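VELEO, November 6, 2023 — A court has ordered a former warehouse manager to pay back nearly 3294 in stolen goods money after he admitted making false burglary reports to police.

The man, 41, told officers in February that thieves had broken into the Ornix depot on Pokura Road. Detectives later found that he had sold the missing stock himself.
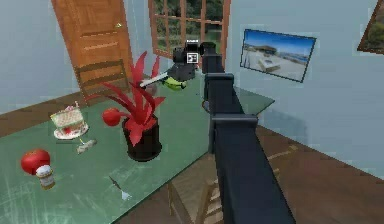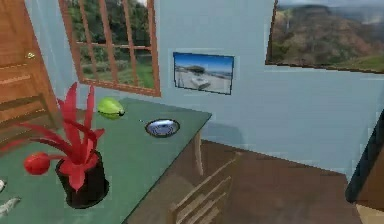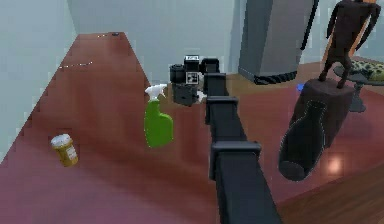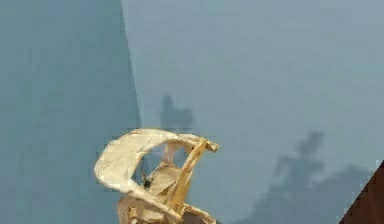 Computer-rendered images

The court heard that 700 boxes were taken over four months. He was also fined 1188 and given a suspended sentence of eight months.

A second charge, of wasting police time, was left on file. His lawyer said he had lost his job and had already repaid part of the money. He has 28 days to appeal.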